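Budgeting handheld grippers for garment handling – how many units, how many spares?

Forum: Equipment and Purchasing

linkage_lars
Posts: 136
We are writing the equipment request for a garment handling project. Shirts, light jackets, some pants. Demonstrations are collected by people using handheld parallel grippers, and the arms come in the second half of the budget. I have two quotes for the handhelds, one from Uvilberg and one from Bridari. Uvilberg is cheaper per unit and sells pads separately. Bridari bundles two pad sets and a bench charger but wants a minimum order of four. We planned on six units total. Is six sane for four operators? Delivery would be in March either way.

tolerance_stack
Six for four people is fine. Your real cost is pads and bushings. The grippers themselves last. Put a consumables line in now, as it is much harder to add one after the request is approved.

m_kerf
Disagree on six. Buy five and put the difference into pads. We ran two shifts with one shared spare and never had two units down on the same day.

linkage_lars
What did pad life look like for you? Uvilberg lists theirs as "long life" and gives no number.

m_kerf
Depends on the fabric. On cotton shirts we swapped at 47 hours of use. On canvas, sooner. That was with printed pads, no coating. We logged it by hand so take it for what it is.

tolerance_stack
47 is low. We got 79 on mixed laundry before operators started complaining about slip. We also had softer pads, so the comparison is not a clean one.

The thing to check before you order anything is pad width against the fold you need to take. Most of our grasps on shirts are a pinch of a single raised fold with the rest of the cloth lying flat, and a wide pad drags the neighboring layer in with it. A collar or pocket flap near the grasp point makes this worse. Ask both vendors for the pad drawing and for the minimum gap at full close.

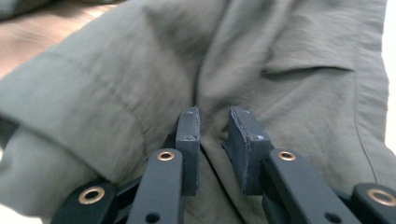 Second item is how the pads attach. If they are held by small screws, budget for the screws and a proper driver. We stripped a fair number using whatever hex key was in the drawer. If they are glued, skip that vendor.

Ukbridge_bench
Agree on the screws. Also ask if the linkage pivots are bushed and if the bushings are sold as a part. Csizmadia used to sell a similar handheld where you had to replace the complete arm when a pivot wore. We paid for that twice and then moved off it.

linkage_lars
Bridari says bushings are replaceable, 10-pack, price on request. Uvilberg has not answered.

m_kerf
"Price on request" goes in the spreadsheet as the highest number you can defend.

servo_ledger
Different opinion here. You are spending a lot of effort on the handhelds, which are the small part of the budget. The arm-side gripper has to match the handheld in pad geometry and opening, or the demonstrations will not transfer well. Get the arm-side quote first, then buy handhelds that match it. We did it in the other order and ended up reprinting every pad.

tolerance_stack
He can print matching pads in an afternoon. I would not hold up collection for that.

servo_ledger
The pads, yes. The stroke, no. If the handheld opens wider than the arm gripper, people will use the extra opening without noticing, and those episodes are no good to you later. We dropped 63 episodes for exactly that before we put a hard stop on the handles.

tolerance_stack
Fair on stroke. A hard stop is still a cheap fix – two printed blocks and a screw per side.

Ukbridge_bench
Cheap if you do it before the first session. I would make it a line in the acceptance check: measure max opening on every unit on arrival, write it on a tag, reject anything out of spec. Ours varied more between units than I expected.

linkage_lars
OK. Revised plan:

Five handhelds instead of six
Pads for one year at the 47 hour figure, to be safe
Two bushing packs
Screws and two drivers
Arm-side gripper quote requested from both vendors before the PO goes out
Opening measured on arrival

The Bridari minimum of four is not a problem at five. I still lean Uvilberg on price if they answer the bushing question.

m_kerf
Looks right. I would use 79 for pads on cotton if they are the soft type, otherwise you will have a drawer full of them in January.

servo_ledger
Add table surface to the list. If you train on one color of tabletop and deploy on another, you will be buying tabletops too.

linkage_lars
Facilities pays for tables here, so it is a separate request. Noted though.

Ukbridge_bench
Ask Uvilberg for lead time on pads as well. Ours quoted two weeks and took seven.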